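Unell Community Help
Desktop and Configuration

Scheduled export stops after service account change

Posted by Malathi Alva, 4th August

Our office runs the Gronow connector as a Windows service on a single server. In June the service account was changed to comply with a new password policy. The nightly export to the shared folder has since failed with error 2616, although the same export completes when it is started manually from the console under my own login.

The connection string has not been altered. The log contains the line "target path unavailable" and nothing further. The folder is mapped as drive P: on the server. I would be grateful for advice on whether the configuration file must be regenerated, as it holds almost 700 entries and I would prefer not to re-enter them.

Murali Panicker

Regeneration is not required. Mapped drives belong to the login session in which they were created, and a service running under a different account does not see them. Please proceed as follows.

Stop the Gronow service. Make a copy of connector.ini and store it outside the program folder. Open the original in a plain text editor and locate the section headed [export]. Replace the drive letter in the target entry with the full network path, in the form \\server\share\folder. Save the file and restart the service. 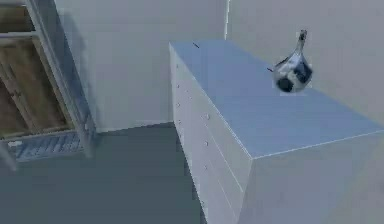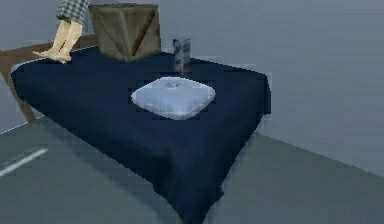 Unell Community Digest, Issue 8

The service account must also hold Modify permission on the folder and Change permission on the share itself - these are set in two separate places and the second is often overlooked. If the error number changes to 2864 after the path has been corrected, the account has reached the share and been refused, and the permissions should be reviewed with your administrator.

Entries outside [export] should be left as they are. The connector reads them in order at start-up, and a blank line inside a section will cause the remainder of that section to be ignored.

pai_admin

Had the same error. Reinstalled and it went away. I did not keep a note of the settings.

Zondmont Support Desk

Mr Panicker's procedure is correct for current versions. Organisations using the older connector should note that the section is headed [output] and that the network path must be enclosed in double quotation marks. The test button in the console uses the login of the person at the keyboard, so a successful test does not confirm that the service account has access. Please run the scheduled job itself and consult the log afterwards.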